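Bulmont Community Workshop
Portable Gas and Flammable Goods – Inspection Checklist with Comments
Inspector: Birutė Ramanauskas
Period: July
Reference: 2210

This checklist covers the storage, handling and disposal of small gas canisters and other flammable goods on the premises. Items marked "Action" must be closed within 10 working days.

1. Storage cabinet
Locked when unattended: Yes
Vents clear: Yes
Comment: The hinge on the lower door is stiff. Tenants should report it to the Ezeani maintenance desk if it gets worse.

2. Canisters in work areas
Kept upright: Yes
Placed on a firm, level surface: Yes
Returned to storage at close of day: Action
Comment: A canister fitted with a torch head may stand on a cabinet top during working hours only. The sign-out sheet shows 3 canisters with no return time entered.
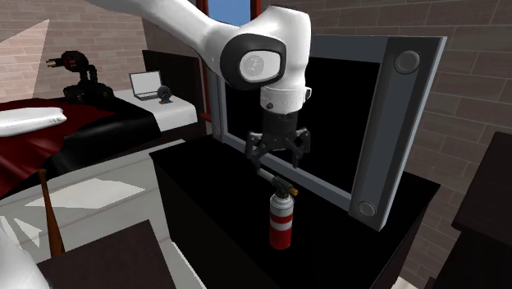 3. Ventilation
Extractor fan working: Yes
Windows open freely: Action
Comment: The north window in the Stusell room has been painted shut. Hot work is suspended in that room until the window is freed and the repair has been entered in the log.

4. Fire equipment
Extinguishers in date: Yes
Access clear: Yes
Fire blanket in place: Yes
Comment: Extinguisher 29 was serviced by Wevino and its tag has been replaced. The wall bracket is sound.

5. Caps, valves and seals
Caps present on stored containers: Yes
Threads and rims free of damage: Yes
Comment: Containers with a cap set inside the rim, such as the striped one with the orange cap, are to be checked at the opening as well as along the body. 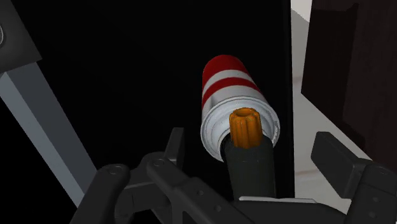 Any container with a dented body or a cracked cap is to be tagged and moved to the outdoor cage the same day. Tags are kept at the front desk – please do not use masking tape.

6. Training and records
Tenant briefings up to date: Action
Emergency numbers posted: Yes
Comment: Two new tenants have yet to sign the briefing form. Hot work permits will not be issued to them until the forms are received.

Overall result: Satisfactory, with actions under items 2, 3 and 6.
Signed: B. Ramanauskas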